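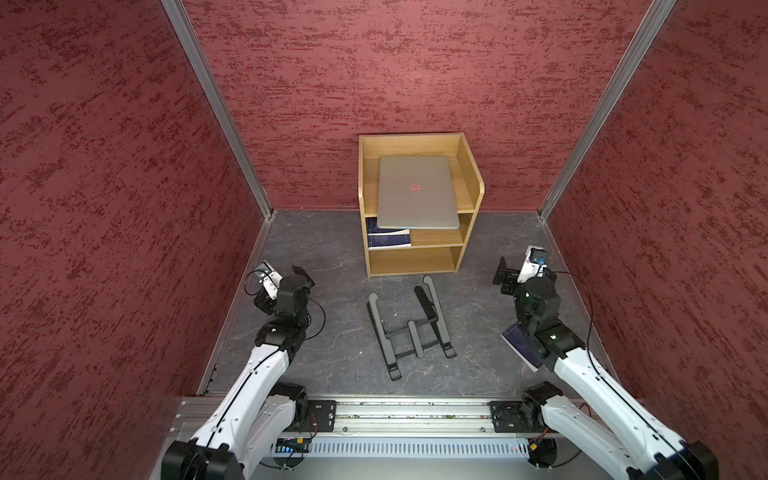

Issue 36, page 58

## Vacancies: Rooms and Front Office

**Rooms Systems Coordinator (full time, permanent)**
Buchanan Hotel, Vesex
Reference: BH-RSC-36

The Buchanan is a full-service hotel with conference space, a restaurant and an indoor pool. The rooms division covers reception, reservations, housekeeping and guest maintenance. The coordinator keeps the room inventory correct across all four and reports to the Rooms Division Manager, Tove Bech.

The post is new. The work is currently split between the night audit and the reservations desk, and will move to the coordinator during the first month of employment.

### Scope of the post

The coordinator is responsible for the room record in the property management system (Tuser). Each record holds the room type, bed configuration, view category, accessibility features, connecting-door status, fixed equipment and date of last inspection. Records must match the room as the guest will find it. Where they differ, the coordinator corrects the record or raises a work order the same day.

Duties include:

- Maintaining room types, rate categories and package codes in Tuser, and checking that the same data appears on the booking channels.
- Closing and reopening rooms for maintenance. Closures longer than two nights need the signature of the Rooms Division Manager.
- Reviewing the overbooking position every morning by 9:30 and proposing moves to reception.
- Assigning family, connecting and accessible rooms at least three days before arrival. These are not left to automatic assignment.
- Issuing, auditing and canceling staff key cards.
- Running the inspection cycle with the housekeeping supervisors. Every room is inspected once per quarter, including safe, hairdryer, kettle, telephone, television, window restrictors and door closer.
- Keeping the minibar and tea tray par levels and reporting variances to purchasing.
- Preparing the weekly out-of-order report.
- Training new reception staff on room types and upgrade rules (half a day per person).

The coordinator doesn't set rates. Rate decisions are made by revenue management, and the coordinator loads them as instructed. Guest complaints are handled by the duty manager, but the coordinator may be asked for the room history.

### Current work on the west wing

The west wing reopened in June after replacement of the bathrooms and the door locks. The locks are Fosteck units and report battery level and failed reads to a central log. The coordinator will review the log weekly and order battery changes through maintenance. The east wing still uses the older magnetic cards. Until it is converted, both card types are encoded at reception and the coordinator keeps two separate stock counts.

Room numbers in the west wing were also changed. Some returning guests have preferences stored against the old numbers. These profiles have to be reviewed by hand, with nearly 800 outstanding. Temporary help from reservations is available for this task until it is finished.

### Requirements

- Two years in hotel reception, reservations or housekeeping administration.
- Working knowledge of a property management system. Experience with Tuser is useful but not required; training is given on site.
- Accurate data entry and confident use of spreadsheets, including lookups and filters.
- Clear written English. Handover notes are read by three shifts.
- Ability to walk the building daily, including stairs. Please tell us if you need an adjustment to this or any other part of the job.

A hospitality diploma is accepted in place of one year of experience.

### Hours and terms

The post is 40 hours per week over five days, normally 7:30 to 16:00 with a half-hour unpaid break. One weekend in four is worked, with two weekdays off in exchange. Evening work is limited to changeover days for large conferences, with the dates posted four weeks ahead.

Pay follows band C of the hotel scale. The starting step depends on experience and is confirmed in the written offer. A one-time payment of 1000 is made on completion of the six-month trial period. Other benefits:

- Meals on duty in the staff dining room
- Uniform and laundering
- Free parking in the lower lot
- Staff room rate after three months
- Use of the pool outside guest peak hours

Staff accommodation is not available with this post. Candidates who are relocating may stay in the hotel at the staff rate for up to two weeks.

### How to apply

Send a resume and a one-page cover letter to the personnel office, quoting the reference above. State your notice period and any dates on which you can't attend an interview. Certificates are needed only at the second stage.

Applications close on Friday, August 6, 2021. Late applications are held for the reserve list.

Selection is in two stages. The first is a telephone interview of 20 minutes. The second is held at the hotel and consists of a practical exercise in room assignment, an interview with Tove Bech and Front Office Manager Hamish Tosh, and a tour of both wings. Travel costs for the second stage are refunded against receipts.

Questions about the duties go to Hamish Tosh through the hotel switchboard, weekdays between 14:00 and 16:00. Questions about pay and terms go to the personnel office.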